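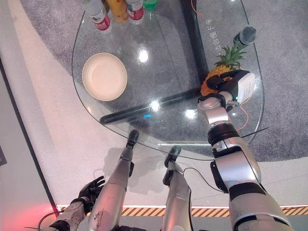

A pineapple wants to be eaten the day you buy it, according to the voice on the phone this morning, and if I meant to keep it sitting about as an ornament I might as well have bought a vase. I was told this twice, with the kettle going at the other end. I said I liked looking at it. I do like looking at it! I can't remember when I last had a whole one in the house, and I had forgotten what a cheerful thing it is, all those spiky green leaves and that knobbly golden skin against the glass.

It came from Taheri, at the bottom of Trarmont Road, with 80p off. I'd only gone in for parsley (which I forgot, so the soup will have to manage). I walked home the long way with the leaves poking my chin, and the little counter in my pocket says 2,872 steps for the whole outing, which I thought was handsome for a person of my age carrying fruit.

The rest of the morning went on the coffee table. I do love that table, black swooping legs and all, but clear glass shows every single thing you do to it, and every lamp in the ceiling besides. I had the cloth out and then the other cloth, and then I stood at the window end and saw a smear from there that I couldn't find from anywhere else. The plate is the cream one from the Lamuvby fair, and I still think it's the nicest thing I ever brought home from that place.

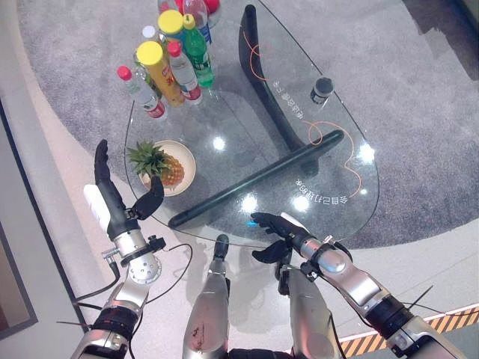
Afternoon

Bottles next. They have ended up all together at one end, water and the green fizzy one and the rest, with the tall yellow tube in among them. I keep wanting to spread them out so it looks more like a party, and then I think of elbows and leave them be. Sturnico had the water on offer again, and I had to stop myself coming home with more than I could lift.

I sat down for five minutes with my tea and it became forty, as it does. The jigsaw is still on its board under the bed, all 3,000 pieces of it, mostly sky, and I thought about it fondly and did nothing. The big grey rug is so soft under bare feet that I blame it for half the sitting down I do in that room.

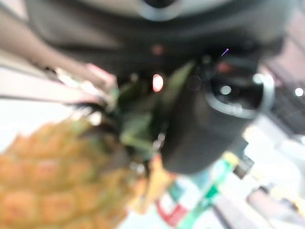
The pineapple, close to, leaves and all.

I have been reading up on how to cut one. You take off the top and the bottom, stand it up and slice the skin away downwards, and then there are the eyes to get out, which the book says can be done in a spiral. I doubt mine will be a spiral. My mother used to have hers out of a tin with evaporated milk, and I would not say no to that either — there may even be a tin of milk at the back of the cupboard.
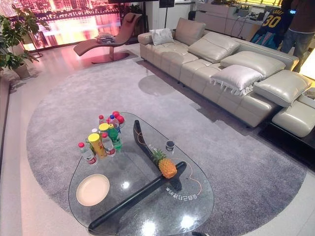

Before bed

Still undecided whether it looks better on the plate or straight on the glass. Plate, probably, for the juice. Must sharpen the long knife, and get parsley.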